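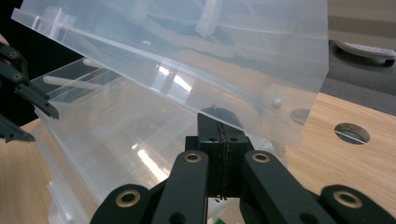
Whats the best way to store small screws so they dont migrate between compartments?

Get a box where the lid ribs sit down hard on the dividers, and store it flat.

Forums > Shed & Garage > Storage

durnico_dan
Flat is fine til you run out of shelf. Mine stand on edge, 5 of them, no mixing. Lid has to be tight tho

rergate80
Disagree. On edge the washers slip under the ribs every time. Had 166 M3 washers in with the split pins. Never agian

durnico_dan
cheap lid then

flan_tin
Clear plastic or go home. Frosted lids drive me nuts, cant tell what colour anything is without opening it

rergate80
Frosted doesnt bother me, I label the side. Masking tape, done

flan_tin
tape goes gummy in a hot shed. Paint marker

durnico_dan
+1 paint marker. Still standing mine up

452 views | 7 comments | Share (5)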